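The Free Program You Didn't Ask For

Most people who end up with unwanted software on their computer installed it themselves. They went looking for something else, such as a video converter or a tool to open an odd file type, and clicked through the setup screens without reading them. When the setup closed, the converter was there, and so was a new search page, a coupon bar and a "system optimizer" that wanted $75 to fix problems it had found in its first minute.

The trade calls this bundling. A developer gives a program away and is paid by other companies to include their products in the same installer. The payments are small, often less than a dollar per install, and they depend on volume. A converter that gets 1000 downloads a day can bring in a decent monthly check for a person working alone.

Bundling is legal in most places as long as the user agrees to it, and the trouble starts with how that agreement is obtained. A typical installer offers two choices, "Recommended" and "Custom." The first accepts everything. The second is shown in gray type and described as being for advanced users. Behind it are the check boxes, already checked.

Grotevine, a download manager that was popular with students for a while, used this layout for years. Its installer had 5 screens, and 2 of them were offers from other companies. The button that refused an offer said "Skip" on one screen and "Decline" on the next, and it changed sides in between. Anyone clicking quickly in the same spot would turn down the first offer and accept the second.

Zidbridge went about it differently. The program installed cleanly, with no extras, and then asked for an update a week later. The extras came with the update. By then few users connected the new toolbar with a program they had been using without trouble, and complaints went to the browser maker instead.
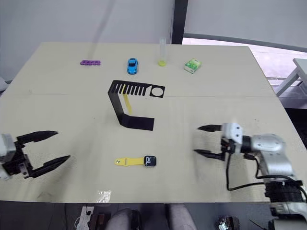

A toy brick, a small blue toy car, a test tube and a green-and-white box on a beige tabletop.

Security companies have never fully agreed on what to do about any of this. A program that steals passwords is malware and gets blocked. A program that changes the home page and shows extra ads is harder to place, especially when its maker can point to a license agreement. Several makers have threatened to sue over being flagged. Most antivirus products now have a separate category for such software, and in some of them detection for that category is turned off until the user turns it on. It is worth opening the settings to check.

Removal is usually possible without paying for anything. Start with the list of installed programs and sort it by date. Anything that arrived on the same day as the program you wanted deserves a look. Uninstall what you don't recognize after searching for its name, and restart the computer. Then open the browser and go through the extensions, the default search engine, the home page and the list of sites allowed to send notifications. That last one is often missed. Prarar, a shopping helper that spread through game download sites, left its notification permission behind after the extension was removed, so the ads kept appearing in the corner of the screen.

Some bundled programs also add a scheduled task that puts them back at the next login. If something returns after a restart, look there before reinstalling the browser.

Avoiding the problem takes a little more time at the start. Download from the developer's own site and type the address yourself, as search ads for free software often lead to repackaged copies. Choose the custom setup every time. Read the button before clicking it. If the installer won't show what it plans to add, close it and find another program. For common jobs like unpacking archives or playing video, there are open-source options that come with no offers at all.

Stricter rules for setup screens are coming at some of the larger download sites. The portal Võ has said that from October it will refuse any installer with boxes checked in advance. Programs already listed will be reviewed in alphabetical order, and the portal has given no date for finishing.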